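4.2 Repeat pattern and perceived authenticity in printed wood decors

Printed decor paper is produced from an engraved cylinder, and the circumference of the cylinder fixes the distance after which the grain pattern returns. Manufacturers have long treated this distance as a cost item. Larger cylinders take more time to engrave and to store, and a short repeat is assumed to pass unseen once the panel has been cut and mounted. The survey reported in this section tested that assumption with 103 respondents in two towns, Ullari and Neltow, each of whom viewed full-size panels in February under daylight lamps.

Panels were supplied by Bachmann in a single oak decor at two repeat lengths. The short version was cut so that the same knot appeared more than once on a panel; the long version was 3028 mm and showed no repetition at all. Respondents rated each panel on a seven-point scale from "clearly printed" to "clearly solid wood." They were not told that all panels carried the same design. Figure 4 (three views) shows plank-pattern surfaces of the general type discussed.

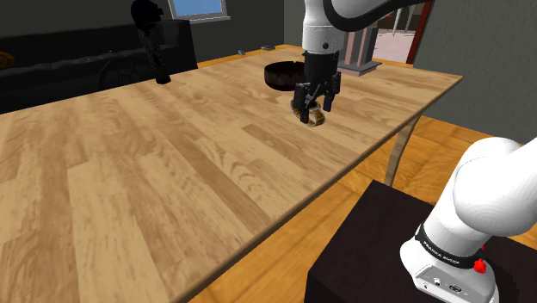
Selina Grabner objected, in written comments on an earlier draft, that the scale mixes two separate judgments. A person may recognize a print at once and still find it pleasant to live with, she wrote, and a low score should therefore not be read as dislike. We accept the point. The follow-up form used in Neltow split the item in two, and the results below are reported for the first judgment only.

Of the 103 respondents, 53 placed the short-repeat panel in the lower three points of the scale. The long-repeat panel was placed there less often, but the difference depended strongly on viewing distance. When the respondent stood at the far end of the room the two panels received nearly the same ratings. At arm's length they separated, and respondents who named a reason usually pointed to a knot.

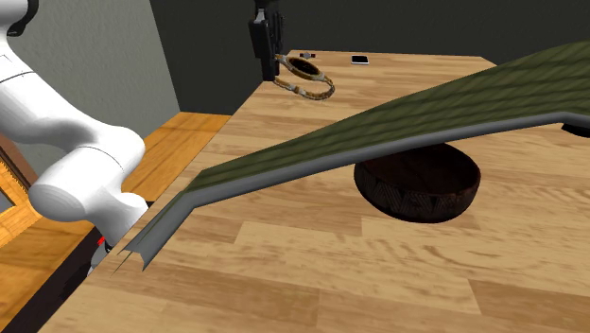 Seating had an effect that we had not planned for. Respondents in Ullari filled out the form at a desk covered in the Vevton decor, an unrelated beech print, and several of them compared the test panel with the desk under their hands. The Neltow room had painted desks. Ratings from the two towns are therefore kept apart in Table 6, and no pooled mean is given.

Stagger was handled separately from repeat length. In a staggered layout the end joints of neighboring boards do not line up, which breaks the surface into shorter fields and gives the eye fewer long edges to follow.

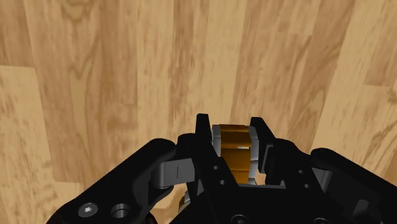 Knots remain the most difficult feature for the designer. A plain-grain board can be printed many times on one panel before it draws attention - a board with a strong figure cannot. The swirling oval with darker rings at the upper left in the last view of Figure 4 is a figure of this kind, and a viewer who has noticed it once will tend to look for it again. Our short-repeat panel carried a similar oval, and it was the feature most often marked when respondents were asked to circle what looked printed. Removing such ovals from the cylinder would lower the risk of detection, but it would also produce a quieter decor that buyers may read as a cheaper grade of wood. The trade-off is taken up again in Section 5, together with the lighting results.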